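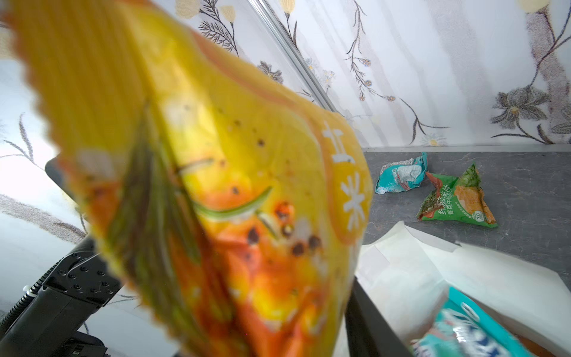 Bench notebook – snack bags, packing and unpacking
Jan 4, 2026
Print this entry | E-mail this entry

Quiet in the building, so I used the day to get through the bag packing I had put off before the break. The question is still the one from June: how should mixed snack packets go into a small paper carrier so that the bag stands up by itself, the handles stay clear and the person at the other end can get things out without tipping the lot on the table.

Carriers are the white ones with the red flower on the front, from the Mastley order. We have 292 left of the 2,594 that were delivered. I would like to settle the packing order before we reorder, as Shu-fen Tsang wants to know whether to stay with this size or go up one.

Packing

Opened the carrier fully and pushed the bottom flat by hand before anything went in. If the base fold is left half up, the first packet sits on the ridge and everything above it leans. I did this wrong on the first bag and had to start again.

Small packets first, stood on end, printed side out. The large pillow packets go in last. They have a lot of air in them and ride up if anything is pushed in beside them. I tried letting some air settle out by pressing them flat on the table and it made no difference worth writing down.

Order that worked best for me: small flat packets along the sides, the middling ones next, then the big one with its seam towards the back of the bag. It will still stick out of the top. I don't think that matters as long as the handles can come up past it.

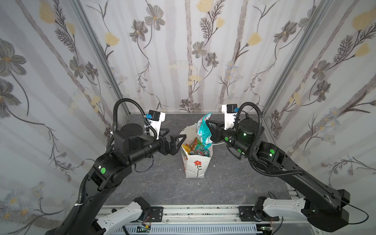 Carrier upright, the large turquoise packet standing above the rest.

The back of the carrier stands a little higher than the front, and I have started using it as a rest for tall packets. Yau packs them the other way round, against the front, and says it looks fuller. It does, but then the flower panel bows out and the bag wants to fall forwards. We can argue about it on the next round.

Handles: white cord, fine for this weight. Fold them outwards before filling. One went down inside on the second bag and I had to take three packets out to find it.

Unpacking

Took packets out one at a time from the top and put them down behind the bag, to the left. Keeping them all on one side is easier for checking against the list. Hold by the crimped edge where there is one. Pinching the middle of a full packet works, but it creases the print, and the Dovine people did ask for the packets to come back looking decent.

The crinkly film is noisy and slides on the marbled top. A packet put down on its seam tends to turn over, so lay it flat and let go. The pile spreads if it is made too high – two layers at most.

The small ones at the bottom are the slow part. With the bag open properly there is room to reach them, but when the sides have sagged in they have to be felt for. Next time I will pull the mouth square before starting.
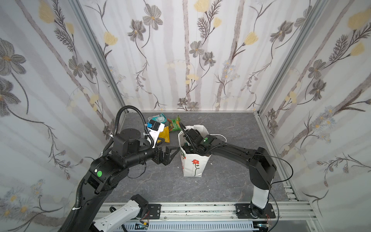
To do

– Write the packing order on a card and keep it with the carriers.
– Ask Mastley what the next size up costs in lots of 40. The old price list has a gap there.
– Set aside any packet with a split corner. Don't tape them.
– Try the same mix in the Tenano carrier, which has a stiffer base, and compare how well it stands when half empty.
– Shu-fen to decide on size once she has seen 2 more rounds. I would stay with this one.
– Sweep up crumbs before leaving, including along the foot of the wall.

Left the remaining carriers flat on the shelf, folded side down. The opened bundle is on top, please use that one first.

Last updated: Sunday evening
Print this entry | E-mail this entry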